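Cutting generator fuel use on small sites
Student project report
February
By a second-year student, Energy and Plant Engineering, Skotolville College

Background

Most small building sites in and near Skotolville run on a diesel generator for the first few months, until a mains supply is connected. The generator is usually hired, and it is usually too big. This project looked at whether a battery unit placed next to the generator would cut the fuel used on a site of this size, and what the change would mean for noise and running hours.

The site was a row of houses being built at Faltirholm by Bilyk, a local contractor. Bilyk hires its plant from Jandik, which also lent the battery unit for the trial. I was given access to the hire sheets and fuel dockets, and I was allowed to fit a logger to the distribution board.

The site load

The generator was a 100 kVA set. The largest single load was the tower hoist, followed by the cabin heaters and the drying room. At night the only loads were the security lights, the alarm, one fridge and a small heater to keep the pipes in the welfare cabin from freezing.

The logger showed that the set spent most of its running time well under a third of its rated output. This matters because a diesel engine on low load burns more fuel for each unit of electricity, and unburnt fuel and soot collect in the exhaust. The service sheets recorded two call-outs for this fault before the trial started.

Nobody on site had chosen the size by calculation. The hire order was copied from an earlier job, where there had been a crane.

Method

The trial had two parts. In the first, the generator ran as normal, day and night. In the second, the battery unit was connected between the generator and the board. The controller started the generator when the charge fell to a set level and stopped it when the battery was full. Each part lasted 9 working days. I left out one Sunday when the site was opened for a concrete pour that had been delayed.

Fuel was measured by dipping the tank at 7 am, before the first deliveries. I had planned to use the flow meter on the bowser, but its readings did not agree with the dockets and I stopped relying on it after the first week.

The start level was first set too low. The hoist tripped the battery unit on the second morning and the site lost power until it was reset. After that the level was raised and the heaters were put on a timer so that they did not all come on with the hoist.

Results

Generator running time fell by over 60 per cent in the second part. Fuel use fell as well, by a smaller share, as the engine was working harder while it ran. The set did not run at all between the evening lock-up and the early morning on most nights.

The longest unbroken period with the generator off was 103 hours, across a shutdown when only the lights and alarm were in use. The battery had been fully charged beforehand.

Noise was not measured with a proper meter. The site office had received complaints from two neighbouring houses during the first part and received none during the second, but the trial was too short to say much from this.
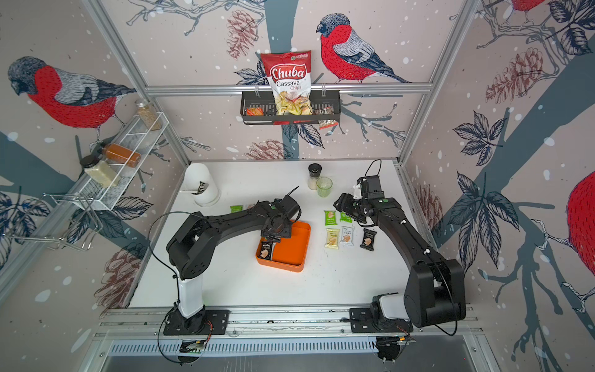

Costs

The battery unit costs more per week to hire than the generator does. On the fuel saved alone, the two nearly cancelled out at the price Bilyk was paying. The saving is clearer if the generator is also swapped for a smaller one, and Jandik's hire desk confirmed that a smaller set would be able to charge the same battery. I did not have time to test this.

Servicing is charged by engine hours, so fewer hours would also push back the oil and filter changes. I have not included this in the totals.

Limits of the work

The weather was milder in the second part – the cabin heaters would have used less in any case. I tried to correct for this using the logger data, but the heaters share a circuit with the drying room and could not be separated fully. A repeat should have its own meter on each cabin.

Recommendations

1. Log the load for a week before ordering a generator for the main stage of a job.
2. Put heaters and drying rooms on timers, whether or not a battery is used.
3. Repeat the trial at Faltirholm with a smaller set when the next row is started.

Contact: Energy and Plant Engineering office, Skotolville College | © Skotolville College | Back to top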